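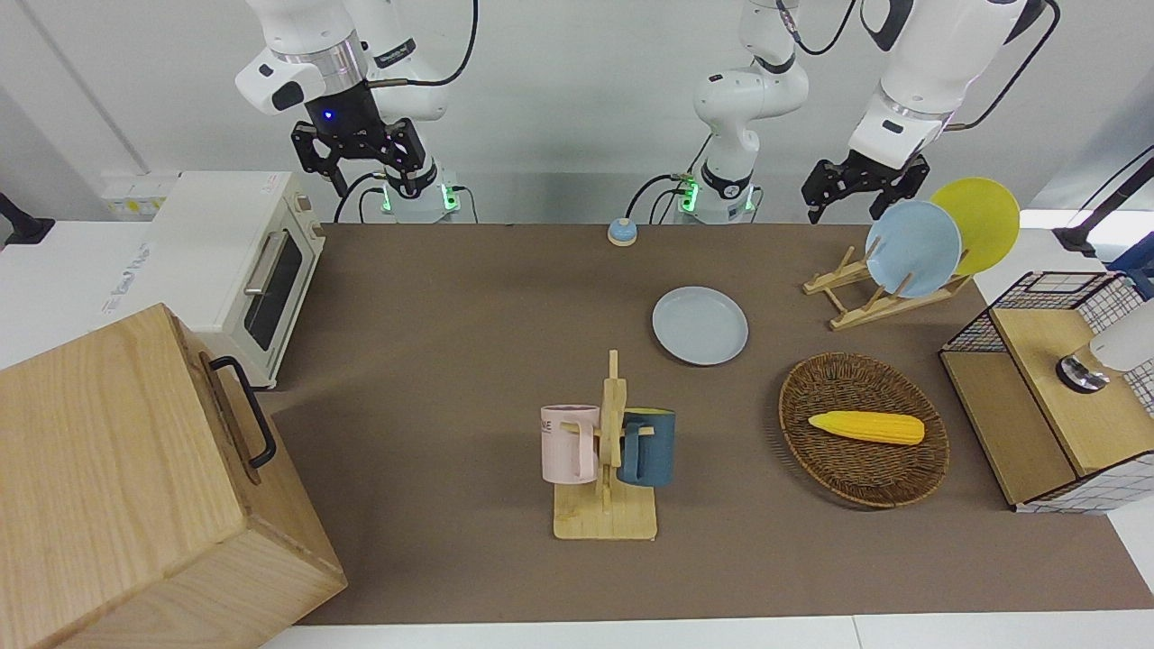 Vostel cell, both arms over the table, dish rack and mug tree set out

Ticket: Plate-to-rack policy stalls above the rack
Project: Rustutora
Opened by: Lilian Magesa
Component: action chunking / two-arm policy
Status: resolved, follow-up open

Symptom
The left arm reaches the wooden rack, stops above the slots and dithers. Small back-and-forth moves at the wrist, then a timeout. The right arm is fine throughout. Out of 20 rollouts with the January checkpoint, 6 ended this way, all in the rack stage. Mug tree stage is unaffected, which was my first clue that the hardware was OK.

What I checked first
Joint logs from both arms: clean. Gripper current: clean. Swapped in the Massawe calibration from before the table was moved and got the same stall, so I put the new one back.

Then I plotted the predicted action chunks on top of each other and wow, there it was! Right over the rack, consecutive chunks disagree about which slot to go for. One says near slot, the next says far slot, and our blending averages the two into a point between them. The arm is doing exactly what it's told - go to the middle and wait.
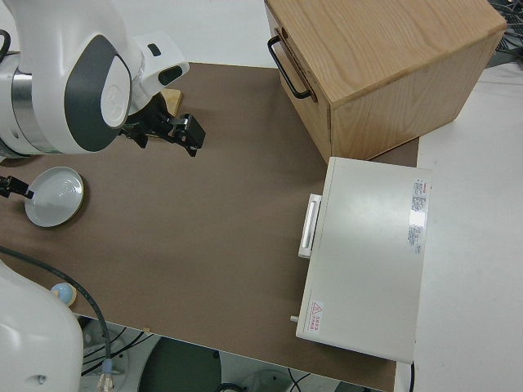 Fix tried: commit to a chunk
I turned off averaging whenever two overlapping chunks differ by more than the threshold, and let the older chunk run for 10 steps before the policy gets to replan. Same checkpoint, no retraining, one config line (commit_on_conflict: true).

Result over another 20 rollouts: no stalls at the rack. We did get 3 misses where the plate touched the side of a slot, and I'd much rather debug those. The motion looks so much more decided now, it's a pleasure to watch.

Still open
- Threshold was picked by eye from the plots. Needs a proper sweep.
- The 3 misses all come from replanning too late. Try a shorter commit near contact.
- Estby cell runs the older blending code, so please don't merge their config over ours until it's been ported.

Plots and rollout logs are attached to the run page. If anybody has seen chunk conflicts on the drawer task, add your run to this ticket - I'd love to compare!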